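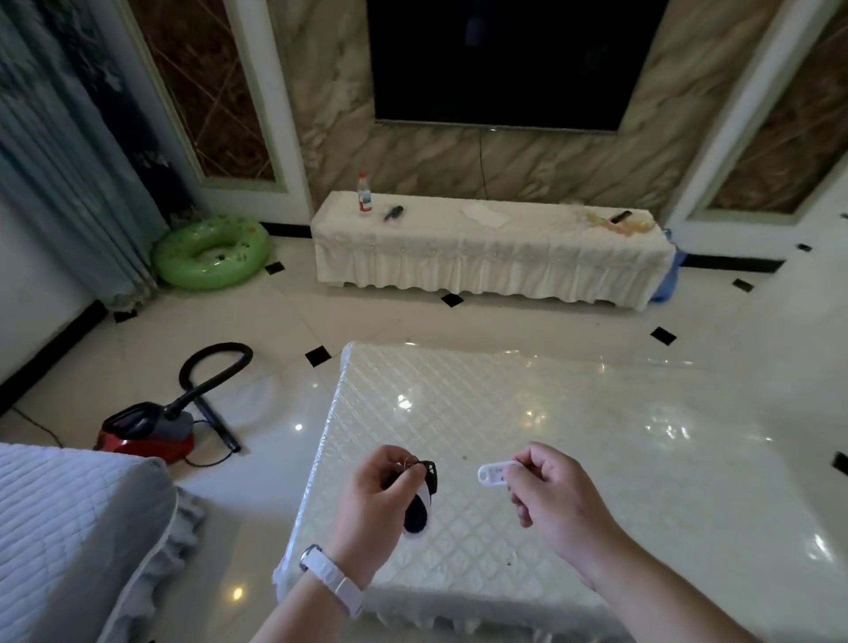
Reading time: 3 minutes

Chapter 4
Small Things First: Clearing a Bedroom Before You Clean It

Uthai Phromma

When my students at the Chaimongkol housekeeping course enter a bedroom, almost all of them look for the vacuum cleaner first. I understand it. A machine with a hose and a cord makes you feel that the work has started. But a bedroom is full of small things, and the small things must have a place before the floor and the mattress can be done well.

Keys are a good object to begin with. In one hand there is a black-and-white key fob, held by its metal ring, and in the other hand a small white plastic tag with a hole at one end. Both are light and both are easy to lose. On a white quilted mattress a white tag is hard to see, and if it slides down beside a ruffled edge you may look for it a long time. So the person who finds a key should hold it, decide where it goes, and put it there at once.

In this chapter we will use three words many times, and I want to explain them now.

Loose item: any object that a hand can close around and that does not belong to the bed or the floor. Keys, tags, coins, hair clips, chargers.

Holding place: a tray, bowl or box near the door where all loose items wait until the owner has checked them. It is not a storage place. It should be empty again when you leave.

Fixed item: furniture and other large objects that stay in the room while you work, even if you move them a little.

Between these groups there are always things that students argue about. A swim ring lying on a tiled floor by the wall, for example. It is too big for the tray, and it is certainly not furniture. My rule is to carry such things out of the room first, and to ask the family later where they want them.

The order of work

4.1 Walk once along the walls and look at the floor. Notice the cords. A power cord across tiles is easy to step on when your arms are full of sheets.

4.2 Collect the loose items from the beds, then from the floor. Look at a key and its tag together. If the tag has no ring, put the two in the same small bag.

4.3 Lift the skirt or fringe of each bed and look behind it. At the Hotine guest house, where I worked before I became a teacher, we found most of the lost earrings there.

4.4 Look at the mattress surface from a low angle, near a window if possible. Small dark specks on white quilting can be dust, crumbs or marks in the cloth. Brush them lightly with a dry hand before you decide.

4.5 Only now take the vacuum cleaner. Lay the wand where you can reach it and pull the hose without a twist.

Allow 20 minutes for steps 4.1 to 4.4 in a room with two beds. A beginner may need 40, and this is fine in the first weeks.

Before you read further

Choose one bedroom in your own home. Collect the loose items and write down where each one was lying. Bring the list to class, as we will use it in section 4.6 to plan a holding place.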